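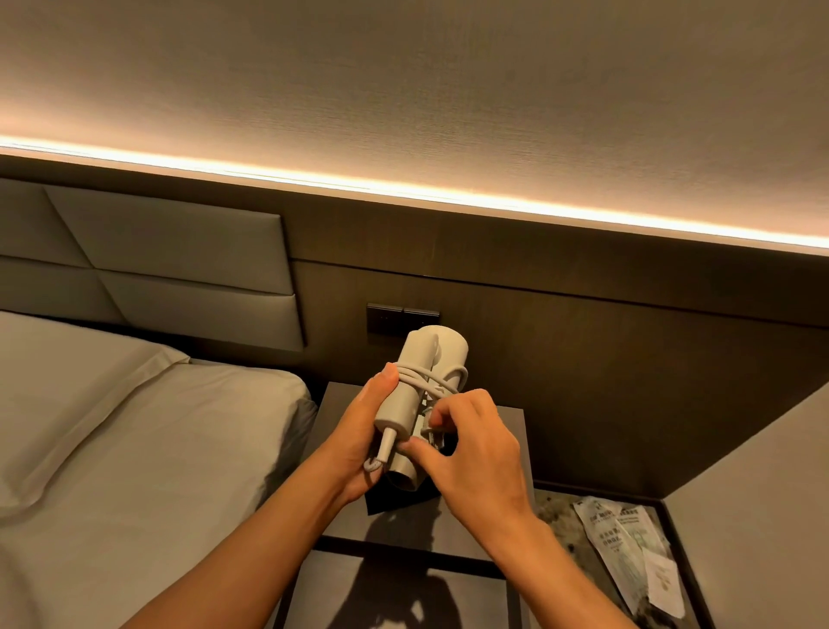 Flynn Sutcliffe wrote back after the first draft of these rules to say that a standard for room work is no good if it only covers the big movements, and that most of his failures came from cords. I agree with him, and I've moved cords up to the front of the talk for that reason.

Slide 2. Winding a cord around a hair dryer takes two hands. One holds the body and keeps the cord down with the thumb, the other works the coil. A person does this without looking much. When we write a rule for a robot we have to say all of it: which hand holds, which hand moves, and what counts as finished.

Pause here. Ask who has written a task sheet this year. Ask who has had one sent back.

Slide 3. What we had before. The old Ornside task sheet said "tidy the dryer". Three words. We collected 407 demonstrations under it and then had two people check them against each other. They disagreed on 218. Some demonstrators left a loop hanging, some tucked the end in, some put the dryer back in a drawer. All of them had followed the sheet.

Slide 4. The rules as they stand now. Read these out slowly, they are short on the slide.

Name the start state and the end state. If a loose loop is allowed at the end, say how long it may be. We settled on 10 centimetres.

Cords are handled with the plug out. No exceptions for dryers that are switched off at the wall. This applies to people giving demonstrations as well as to machines.

Never pull a cord by the end to free it. Lift the coil and work it loose. Verhoeven put a force limit on top of this, and I think that's sensible, but the limit depends on the gripper so it stays out of the main text.

Guest items are not moved unless the task names them. Paper, cards and small packets are the usual trouble. If one is in the way, stop and flag it.

Keep both hands in view for the whole demonstration. If a hand drops out of sight for more than a moment, do it again.

Slide 5. Lighting. Hotel rooms are dim and the light is often warm and comes from one side. Hands throw shadows over the thing they're working on. The rule is to record under the room's normal lighting and write down which lights were on. Brekach wanted lamps brought in. We tried it in October and the results did not carry over to ordinary rooms – I have the table in the backup slides if anyone asks.

Slide 6. Checking. Every batch gets a second reader who has not seen the first reader's marks. At Skukby they re-read 66 demonstrations under the new sheet and the two readers differed on four. All four were about where the dryer should end up, so that line has been rewritten.

If time is short, skip to slide 8.

Slide 7. Open points. Retractable cords are not covered. Neither are dryers fixed to the wall. Flynn wants a separate sheet for each and I'd like one sheet with two branches. Take views from the room.

Slide 8. Contact details and the link to the draft. Comments are open until the end of the month. Leave this one up during questions.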